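**KEDACH:** Store fixture maker Pumik has put a floor-standing wooden produce display on show at its Kedach sample room, stocked with replica vegetables from Grodlow. The regional grocer Espinoza has ordered the unit for 20 of its stores, with the first deliveries due in August.

The display is a low, open bin in light wood. It stands directly on the floor and is divided from left to right into compartments, one main product to each. Shoppers reach in from above. The front is made of wooden panels with horizontal slots and finished with dark trim. It has no canopy, mirror or built-in lighting, and Pumik does not plan to offer them for this model.

Kedach is showing the bin with napa cabbage on the left, then bitter melon, then carrots. The carrots are the brightest items in the first part of the run, and Espinoza asked for them to sit next to a green product in all of its layouts.

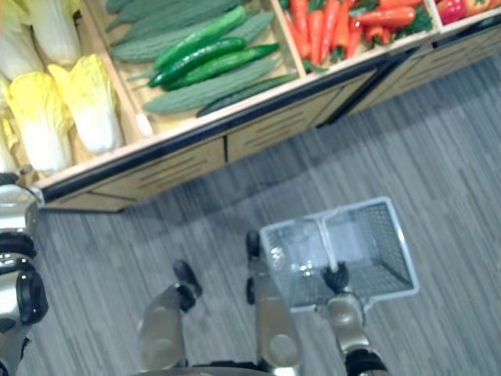 *Napa cabbage, bitter melon and carrots in the Pumik bin, with a shopping basket alongside. The vegetables are replicas.*

Grodlow's replicas are made for display planning and staff training. A set can be laid out, cleared and laid out again for days at a time, without the trimming and culling that fresh stock needs. Grodlow says its pieces are sized from store produce but are lighter than the real thing, so a replica layout settles the arrangement of a bin and says little about its load. Pumik tests load separately, with sandbags.

Espinoza intends to use the Kedach layout as the basis for a stocking guide. The draft runs to a few pages and deals mainly with orientation: cabbages at a slant, long vegetables parallel to each other, carrots with the tops left on where the supplier ships them that way. It also allows a small second product on top of the first, such as a few cucumbers over the bitter melons. The grocer has used mixed bins before in its smaller stores, where wall space for produce is short.

Price signs are not part of the guide. Espinoza orders those through a different supplier and will fit them store by store.

The order covers baskets as well. Espinoza is replacing its hand baskets over the same period and wanted a type that can be set down beside a low bin and picked up again by a single handle. The sample at Kedach is light gray plastic with latticed walls and a metal handle, joined to the side wall with a hinge bolt.

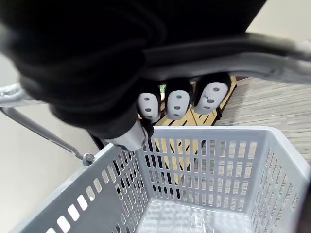

*Metal handle and latticed wall of the sample basket.*

Pumik does not make the baskets itself and will pass them through at cost. A color change was discussed and dropped. Stores that took new baskets last year will keep them until they wear out, and the two types will not be stacked together at the same entrance.

The bin has gone through one revision. An earlier model from Pumik used loose dividers that dropped into channels, so that a store could change the width of a compartment. Produce managers reported that the dividers lifted out along with the stock when a bin was emptied in a hurry. On the current model the three wooden dividers are fixed, giving four compartments. A store that needs a wider space for a promotion will have to run the same product in two neighboring compartments.

The fixed layout also simplifies ordering. Each module is 49 inches wide, and modules can be placed end to end. Pumik quotes a lead time of six weeks from a signed drawing. Replacement front panels can be ordered one at a time, and a store employee can change a panel with a screwdriver after the bin has been emptied. 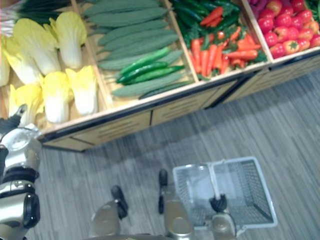
*Dividers separate the cabbages, gourds, carrots and tomatoes.*

Tomatoes take the right-hand compartment. They are the product most likely to roll, and an end position leaves them with only one neighbor. In the Espinoza draft they are piled no higher than the divider. Leafy greens may be placed behind the other products, toward the back of the bin, where they fill the height without covering the items at the front.

Cleaning instructions are brief. The wood is to be wiped with a damp cloth and mild soap and left to air out before restocking. Misting is not allowed over the bin, and stores that mist their greens will need to keep the unit clear of the spray. Espinoza had asked about removable liners. Pumik will supply a drawing for a liner, but none is included in the price.

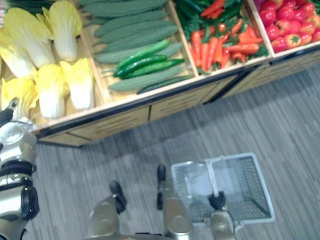
**From the Kedach trade desk**
*Store Fixtures and Equipment*

The remaining questions concern placement. Espinoza wants the bins near the produce entrance, in the path of shoppers who have just picked up a basket. Some of its older stores have narrow entrances, and a low fixture there can be missed by a shopper pushing a cart. Pumik has suggested setting the module back from the main aisle and has sent the grocer a floor plan for each of two typical store sizes.

Floor type makes little difference to the installation. The bin is not bolted down. On an uneven floor it is leveled with shims under the base, and the installer checks it again after it has been filled, when the weight of the stock may have changed how it sits. Modules placed end to end are joined from the inside, below the level of the produce.

Grodlow will supply one replica set with each of the first deliveries so that employees can practice the layout before fresh stock arrives. The sets remain the property of Grodlow and are to be returned in their original cartons. Espinoza has not said whether it will buy sets for permanent use at its own training site.

The display remains on show in Kedach until the first units ship. Visits are by appointment, Monday mornings excepted, and the stocking guide can be read there in draft. Pumik has not published a list price for the bin and quotes by the module.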